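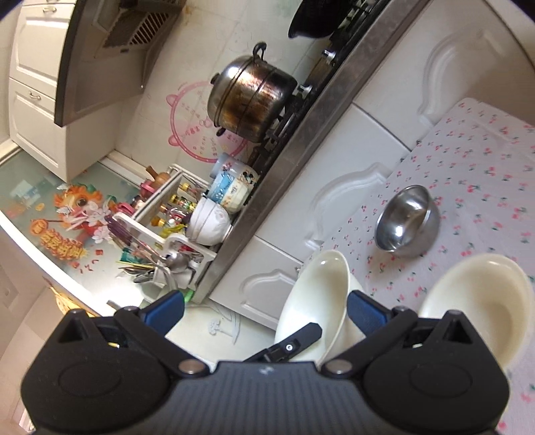 A hand-held gripper at work among the bowls in a home kitchen in Tullcombe.

Skambridge has started recording kitchen chores in private homes to teach its robot arms how to handle dishes, the company said in June.

People taking part use a gripper held in the hand. They open and close its two fingers themselves while they move bowls, cups and utensils, and the recordings are later used to train an arm fitted with the same kind of fingers. The first round covers 116 kitchens in and near Tullcombe.

"A bowl on its side is a hard thing for a robot," said Fatemeh Shojaei, who runs the recording work. "A person picks it up without thinking. We want the thousands of small corrections the hand makes on the way."

Skambridge used to collect its training data by remote control, with an operator steering an arm from the next room. Lakmal Khan, an engineer at the company, said that method was slow and meant moving heavy equipment into every house. Remote control will still be used for checking – an operator takes over when the arm gets stuck, and the takeover is saved as a new lesson.

Each household records for two hours a day over three days. Participants are asked to leave the kitchen the way they normally keep it.

A second round, with wiping counters and loading dish racks, is planned once the first set has been reviewed. Skambridge has not said when its arms will be tested in homes.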